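Gripper fault puts the brakes on laundry folding at Brennan

If you've been following our folding project, you'll know we were hoping to have bigger news by November. Instead I get to tell you about a spring – a tiny one, and it cost us most of the month.

We've been recording clothes folding with hand-held grippers at the Brennan house, so that the team at Drernora can teach their robot arms to do the same job. It was all going nicely until one of the grippers started closing by itself. You'd let go of the trigger, the fingers would open, and a second or two later they'd snap shut again! The first time it happened to me I had my other hand right there smoothing out a sleeve, and I got a good pinch on the thumb. No blood, but I said a few things that had to be cut from the audio.

We stopped for the day at 2 p.m. and went back through the recordings. Out of 211 folds, 19 had the fault in them, and we hadn't noticed most of those while we were working. They've all been pulled, so the arms won't be learning any bad habits from me.
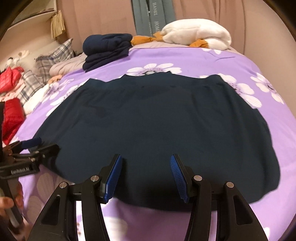

Dark clothes on the daisy sheet, with the goose keeping watch from the pillow.

Arnus, who look after our grippers, opened up the bad one and found the return spring had worn through on one side. They checked the rest of the set while they were at it and swapped the spring in every unit, 13 in all, which I was pretty happy about (so was my thumb).

There's a new rule as well: free hand well back from the pads whenever the fingers are moving, and if a gripper does anything odd, you put it down and tag it. No finishing the pile first – I'm as guilty of that as anyone.

Folding starts again next week, with 21 sessions to catch up on before the whole lot goes over to Drernora. The session planned for Fulach has been pushed back, and I'll post the new time as soon as I've got it.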